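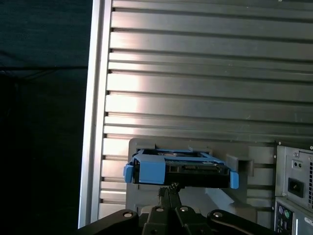
Qué es una bandeja de disco duro y para qué sirve

Nivel: 10 a 12 años
Texto: Dorian Bodin
26 de febrero de 2025

Un disco duro es un aparato que guarda datos. Los datos pueden ser fotos, canciones, partidas de un juego o la lista de libros de una biblioteca. El disco los conserva aunque se apague la corriente. Por eso se llama memoria permanente.

En un ordenador de casa, el disco suele ir atornillado dentro de la caja y casi nunca se toca. En un centro de datos, que es un edificio lleno de ordenadores, los discos se cambian con frecuencia. Para hacerlo sin desmontar el ordenador entero se usa una bandeja, que en inglés se llama caddy.

Las partes

Una bandeja es un marco que rodea el disco. Puede ser de plástico o de metal. La de la fotografía tiene el marco de plástico azul celeste, y el cuerpo del disco es negro. En un extremo lleva una lengüeta gruesa, también azul, con un pequeño reborde hacia fuera.

El marco cumple varias funciones. Protege los lados del disco y le da una medida fija, de modo que encaje siempre igual en su hueco. Además ofrece una zona por donde sujetarlo sin tocar los circuitos.

El hueco donde entra la bandeja se llama bahía. Muchas bahías tienen guías a los dos lados, parecidas a las de un cajón. La bandeja se desliza por ellas hasta el fondo.

El conector

En un borde del disco hay una fila de aberturas pequeñas y ranuras. Por esa zona se conecta el disco con el ordenador. Un disco duro necesita dos tipos de conexión:

Alimentación: lleva la electricidad que hace funcionar el disco.
Datos: lleva la información que entra y sale.

Cuando la bandeja llega al fondo de la bahía, el conector del disco se une con el del ordenador. Si entra torcida, los contactos pueden doblarse. La regla es empujar recto y sin golpes.

Junto al conector se ve una tira de color verde grisáceo. Es un trozo de placa de circuito. La placa de un disco contiene la electrónica que recibe las órdenes («guarda esto», «busca aquello») y controla las piezas de dentro.

Dentro del disco

Por la parte de arriba del marco, que está abierta, se ven superficies interiores oscuras. Un disco duro clásico contiene platos redondos y muy lisos que giran a gran velocidad. Sobre cada cara se mueve un cabezal, que escribe y lee marcas magnéticas diminutas. El cabezal no roza el plato: queda a una distancia menor que el grosor de un pelo. Una mota de polvo puede causar una avería, y por esa razón un disco no debe abrirse.

Otros aparatos, llamados unidades SSD, guardan los datos en chips y no tienen piezas que giren. También pueden montarse en bandejas.

Un caso con números

El centro de datos de Borport guarda los archivos de varias escuelas. Tiene 1.183 discos, cada uno en su bandeja. Durante el último año se sustituyeron 195. Unos estaban averiados y otros se habían quedado pequeños.

Sus técnicos siguen este procedimiento:

1. Comprueban en la pantalla qué disco hay que retirar.
2. Localizan la bahía por su número.
3. Sueltan la bandeja y la sacan en línea recta.
4. Introducen la bandeja nueva y esperan a que el ordenador reconozca el disco.

En abril se revisan todas las etiquetas. Una etiqueta equivocada puede hacer que se retire un disco que funcionaba bien.

Por qué no se pierden los datos

En muchos centros, la misma información se guarda en más de un disco. Si uno falla, el otro conserva la copia. Al colocar un disco nuevo, el ordenador vuelve a copiar en él lo que faltaba. Esta operación se llama reconstrucción y puede durar varias horas.

Vocabulario

Bahía: hueco del ordenador donde se introduce una bandeja.
Bandeja o caddy: marco que sujeta un disco y permite meterlo y sacarlo.
Cabezal: pieza que lee y escribe en los platos.
Conector: parte por la que se unen dos aparatos.
Placa de circuito: lámina con componentes electrónicos.

Ficha siguiente: Cómo se enfría un centro de datos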